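ホーム　訪問記　道具のこと　旅のメモ　お問い合わせ

暮らしの道具のオープンデー「トレルネン」へ
2023年7月　文：ムトニ・ムシ

駅から坂をのぼって3分、入口の扉を開けたとたんに声が出てしまいました。器、布、かご、木の小物！　5月に案内を見つけてからずっと楽しみにしていたトレルネンのオープンデー、今年の展示は全部で423点だそうです。受付で小さな冊子(64ページもあって、これだけで読みものとして楽しい)をもらい、まずは1階の棚をぐるりと回りました。
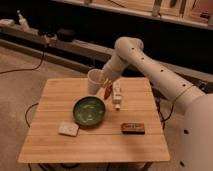 1階は布ものが中心で、ガーゼのふきん、麻の袋、刺し子の鍋つかみなど、どれも手に取ってよいというのがうれしいところ。私は藍色のふきんの前でかなり長く迷い、連れに置いていかれました。奥の小部屋では木のさじの仕上げを見せてもらえて、やすりを当てるたびに細かい粉がふわっと立ちます。匂いがまたいいんです。

2階は食卓まわりの道具。鉢の大きさと食卓の広さの釣り合いについて、短いお話を聞く時間もありました。毎日使う鉢は、盛ったときより空のときに好きかどうかで選ぶとよい、とのこと。これは早速まねしたい！
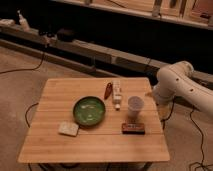
ロンドーニョさんの意見は少し違っていて、鉢は洗うときの持ちやすさがいちばん、見た目はあとから好きになるものだそうです。縁に指がかかるかどうか、流しの前に立ったつもりで持ってみてほしい、とも。なるほどと思い、そのあとは片っ端から縁を持って歩きました。大きいもの、深いもの、薄いもの、同じ丸い鉢でも手の感じがまるで違います。 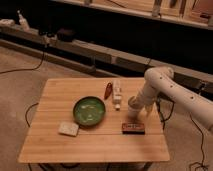 緑の丸い鉢と、寝かせた白いボトル

お昼は中庭の売店「グラヴァニア」で豆のスープとパン。スープの碗がまたよくて、売りものかと聞いたら違うと言われてしまいました(残念)。

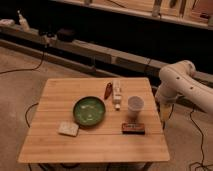
午後は色の話ばかりしていた気がします。うちの器は白だらけなので、濃い色をひとつ入れたいと前から思っていたのです。そうなると、明るい色の木の天板に置かれた緑の鉢が気になってしかたありません。縁だけ色が濃く、つやのある内側はまだら模様。右のほうにある半透明のカップは木の色がうっすら透けていて、鉢の緑とよく合っていました。あの組み合わせなら、朝のヨーグルトと果物にちょうどよさそうです。

結局、持ち帰ったのは藍色のふきんと木のさじ。鉢は棚の寸法を測ってから、もう一度見に行くつもりです。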